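4.2 Clearing a Whiteboard Tray and Surface

The second chore in the Hudia set is tidying a flat work surface. In homes this stands in for clearing a counter or a desk, and on the shop floor for resetting a bench between jobs. It was chosen after the January trials at Drumwood, where bench clearing was the task staff most often asked about.

Both arms were driven by the Evari controller. Each run began with the arms held over or near the board and ended when the controller reported the task done, or after 101 seconds. We ran 100 trials with one small object on the board and 40 trials in which the arms also had to handle a marker. Object positions were drawn from the Tefera layout list.

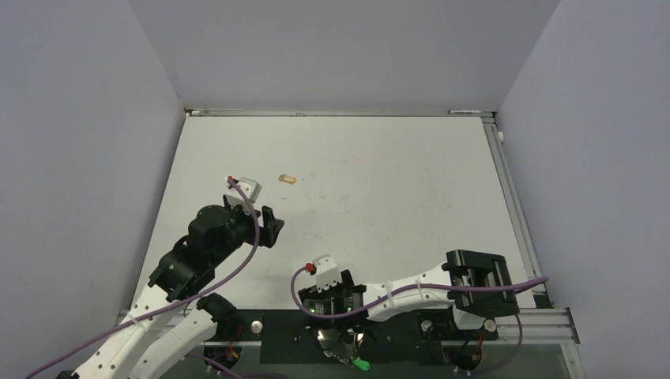

Figure 3. Two-arm station for the surface task. The left gripper is open over the board, with a small yellow-orange object up and to its right. A white marker rests toward the right end of the far rail.

Picking up a single object gave little trouble when it lay well inside the board. Near the walls the controller slowed down and often gave up - the arm had room to reach, but the planner would not accept the approach angle. Of the marker trials, 27 ended with the marker where it should be. In most of the others it was dropped while being turned.

Wiping was left out of the scored results. Smudges are hard to judge from the wrist views, and our two raters disagreed on what counted as clean. A person does this part of the chore without much thought, and at present the station still needs one to finish it. Section 4.3 turns to sorting small parts.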